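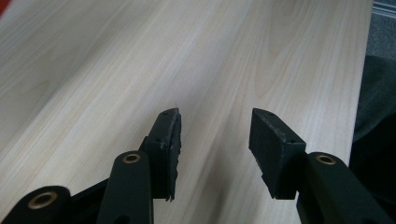 When the Salem Street Library reopened its main reading room last October, most returning patrons noticed the tables first. The old ones, dark and heavily varnished, had served the branch for decades. Their replacements are pale, smooth and wide enough for two people to spread out papers on opposite sides without touching.

Katherine Ayala, who directs facilities for the library system, regards the tables as the most debated purchase of her career. The branch furnishings plan ran to 100 pages in its first draft, and the reading tables took up more of it than the shelving, the lighting and the carpet combined.

"People form attachments to a table," Ayala said in an interview at the branch. "They have a seat they prefer and a corner where they leave their coat. We received letters about it. One patron asked whether he could buy the table he had studied at for the bar examination, and I am pleased to report that he did."

The library asked three workshops to submit sample boards. Staff placed the samples on the circulation desk and left them there through the spring, with pencils, date stamps and returned books passing over them every day. The board chosen came from Worach, a small joinery that had previously made display cases for the system's local history department.

Samah Bouazza, who supervised the work at Worach, said the first conversation with the library concerned color. The reading room faces east, and in the morning the light comes in low. The former tables absorbed so much of it that lamps were switched on before ten o'clock even in summer.

"They wanted something light, but they did not want white," Bouazza said. "A white surface under a page is tiring. What we proposed was closer to cream, with enough beige in it that paper still stands out against the wood."

The second conversation concerned grain. Along most of a board the lines run fine and straight, but here and there they loosen into waves or close into the long ovals that joiners call cathedral figure. Some clients ask for those sections to be cut away. The library asked that they be kept.

"I was glad of that," Bouazza said. "If you remove every bit of figure you have a very even surface, and a person could take it for something printed. My own view is that a reader who looks up from a difficult paragraph should have something to look at."

Boards were laid out on the workshop floor and rearranged over several days before any were joined. Bouazza kept the straighter pieces toward the edges, where patrons rest their forearms, and allowed the livelier ones to fall nearer the middle. She acknowledged that few visitors would detect the arrangement. Two of her apprentices could not detect it either, she added, and were sent back to look again.

The finish proved harder to settle. Ayala had requested a fully matte surface in order to limit glare from the windows. Ehab Erraji, the branch's head of public service, argued for a finish that could be wiped down several times a day. The compromise was a clear coat with a slight gloss, which takes on a soft sheen when light crosses it.

"I had the position that everything gets spilled eventually," Erraji said. "We permit covered drinks, and a cover is a matter of interpretation. My staff needed to be able to clean a table in the time it takes a patron to walk to the copier and back."

Ayala said she still finds the surface somewhat brighter than she would have chosen. On clear mornings the sheen is noticeable from the door. She has asked for blinds on the two windows nearest the periodicals, and the request is under consideration for the next budget year.

Care of the tables is set out in a single printed page kept behind the reference desk. Surfaces are wiped along the grain with a damp cloth and then a dry one. Polish is not used. Adhesive notices may not be attached to the wood, a rule that has required some adjustment from program staff, who formerly taped sign-up sheets to whichever table was closest. Sign-up sheets now stand in holders.

Erraji's department also keeps a log of marks. In the period between the reopening and the end of June, it recorded 1,439 hours of public opening and a short list of entries: ink, a scratch from a binder ring, and a pale ring left by a flower vase during a retirement reception. The vase, Erraji noted, belonged to the library.

Asked whether she would do anything differently, Bouazza mentioned the edges. They were rounded by hand to a profile the library approved on paper, and she now believes they could have been softer. A sample with a revised edge has been delivered for the children's room, where four smaller tables are planned.

Ayala has not yet approved it. She intends to leave it on the circulation desk first, beside the date stamp, as was done before.

Requests to view the sample, and comments on the children's room plan, may be left with staff at the reference desk during regular hours.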